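Vivbridge Residents' Help Pages
Section: Furnishings, Moving and Storage

Removal of a large sofa from an upper-floor flat: who is responsible for the access survey?

Posted by Zulden Lettings Desk
Jul 17, 2020

We manage 14 flats in a converted building and would be grateful for guidance on the following matter.

An outgoing tenant has asked us to confirm the arrangements for taking a sectional sofa down from the second floor. The sofa was delivered before we took over the management, and we hold no record of how it was brought in. The staircase has two turns and a fixed handrail. The tenant's removal firm has asked us for the clear width at each landing and has stated that it will not send a surveyor without payment. The tenancy agreement says only that the tenant must remove all personal furniture "without damage to the common parts".

We wish to know whether it is usual for the managing party to supply measurements, and whether we would be accepting any liability by doing so. We would also welcome advice on how the sofa itself should be measured, as the tenant has provided only the overall length.

3 replies

Jundholm Property Services
Member, 104 replies

It is common practice for the managing party to supply measurements of the common parts when asked. We do so in writing and include a sentence stating that the figures are given for guidance and that the removal firm must satisfy itself before the work begins. Whether such a sentence would protect you fully is a question for your insurer or legal adviser, and we would not wish to answer it on a public page.

The measurements we supply are the clear width of each flight between the wall and the inside of the handrail, the depth and width of each landing, the ceiling height at its lowest point above the stairs, and the opening width of the flat door and the street door with the door held fully open. Please note that a door which opens to only ninety degrees loses part of its width to the thickness of the door itself.

We would also advise that a dated record of the walls and handrail be made before the move and signed by both parties. In June we dealt with a claim for a scraped landing that could not be settled because no such record existed.

stairs_and_lifts
Member, 2 replies

Take the legs off. We had the same trouble and it went down in the end. You may also need to take the door off its hinges.

Gilani Removals Office
Trade member, 51 replies

Further to the replies above, overall length is of limited use to a removal firm. A sectional sofa is normally made in two or more parts held together by brackets beneath the seat, and each part should be measured separately once it has been released. The tenant should lift the front edge with a second person and look for the brackets before any booking is made.

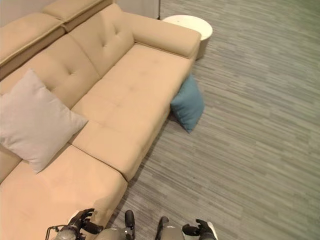
For each part, the firm will need the length, the height from the floor to the top of the fixed back, and the depth from front to rear. Loose cushions should be removed first and packed in clean covers. The diagonal depth should also be given. To obtain it, a straight edge is laid from the top of the back to the front of the seat base, and the distance is taken from that edge to the lower rear corner. It is this figure which decides whether the part will pass through a doorway on its end.

Where a part will not pass with its legs fitted, the legs may be unscrewed, and the fixings should be placed in a labelled bag. We do not recommend that an armrest be removed unless the maker's instructions allow for it.

If the part is still too large for the stairs, an outside hoist may be considered. This requires the written consent of the building owner, and in many streets a permit is needed as well. The tenant should allow sufficient time for both.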